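Ticket: Court portal rejects exhibit bundle, "page count mismatch"
Product: Kilalent filing desktop, with Goka bundler add-on
Priority: raised from normal to high
Status: open

Opened by: litigation support, Bustamante office

Filing the exhibit bundle in a consumer contract case fails at the last step. The portal takes the upload, thinks for a minute, and returns "page count mismatch, submission not accepted." No filing receipt. The bundle is 500 pages on our side. The index Goka builds says the same. The portal won't say what number it got.

Reply from vendor support
Please clear the local cache, restart the desktop app and file again. This resolves most mismatch errors.

Reply from Bustamante office
Did that before opening the ticket and did it again now. Same error. I'd like to know what the cache has to do with a page count that is written into the file.

Reply from vendor support
Please confirm you are on the July update.

Reply from Bustamante office
We are. The last bundle we filed before the July update went through with no trouble, and it was longer than this one. I'm not saying the update did it. I am saying I'd look there before I looked at my cache.

Log of what we tried:

Split the bundle into 4 volumes and filed each one to the portal's test site. Volumes one, two and four accepted. Volume three rejected, same message.

Split volume three by exhibit. Everything passes except Exhibit 23, which is the set of photo pages attached to the buyer's declaration.

Exported Exhibit 23 again from the original word processor file. Rejected.

Printed it to paper, scanned it, filed the scan. Accepted. So the portal can count when it wants to. Not a fix, though, because the scan has no searchable text and the local rules ask for it.

Took the photo pages out one at a time. With page 11 of the exhibit gone, the rest goes through. Put it back and it fails.

Reply from vendor support
Our engineering team believes the photo on that page may be too large. Please reduce the resolution and try again.

Reply from Bustamante office
Reduced it to roughly a quarter of the original size. Still rejected. Then I deleted the photo and left the caption and the exhibit stamp on the page. Still rejected. I don't see how it can be the photo if the page fails without it.

Attaching the photo anyway because you asked for it twice.
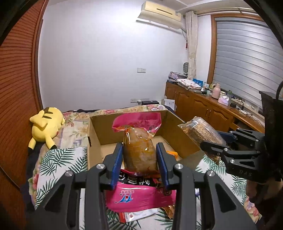

Attachment 1: photo from Exhibit 23, page 11. Plastic-wrapped food package and open cardboard box.

Reply from vendor support
Thank you. We can reproduce the error. It looks like the exhibit stamp on this page is saved as a separate layer, and the bundler may be counting it as a second page. A workaround is to flatten stamps before bundling (Tools, Stamps, Flatten all). Can we close the ticket?

Reply from Bustamante office
Please don't. Flattening got the test filing accepted, with searchable text intact, and I'll use it for the real one. But every page in the exhibit was stamped in the same batch and only one of them fails. "May be counting" doesn't explain that. Our Bovon office is on the same version and has a bundle due next, so I want to know what is different about that stamp before they run into it.

Also, the bundler shows a green check mark on the bad file. If it can't tell, it shouldn't say the bundle is ready to file.

Status changed: waiting on vendor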